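About Tristora

We're a little weekend guide to days out, good food and live shows along our bit of coast, and we love what we do!

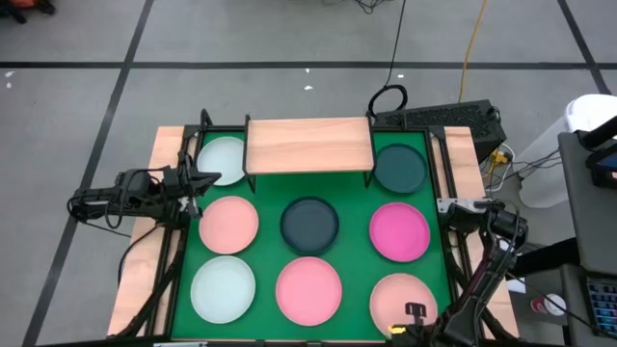
How we started

Graziella Pace wrote the first guide one July, after a brilliant air display and a very long lunch. It went to 111 readers. We've now covered 454 events – from brass bands to night markets.

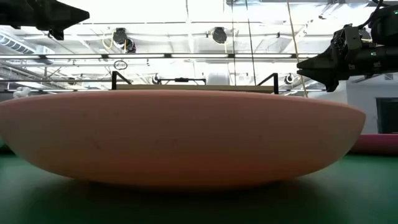
Salmon-pink bowl on green

Who we are

Mounir Berrada looks after music and theatre, and Concetta Fiore eats her way round the seafront (lucky thing). Fulvio Mazza does family days out.

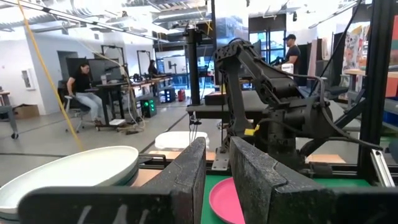

Bright pink plate, with white plates stacked to the left

Say hello

Got a fête, a gig or a new café? Send it in five days before the weekend and we'll do our best to come along!
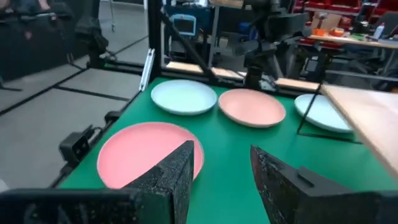 Coral, peach and pale blue plates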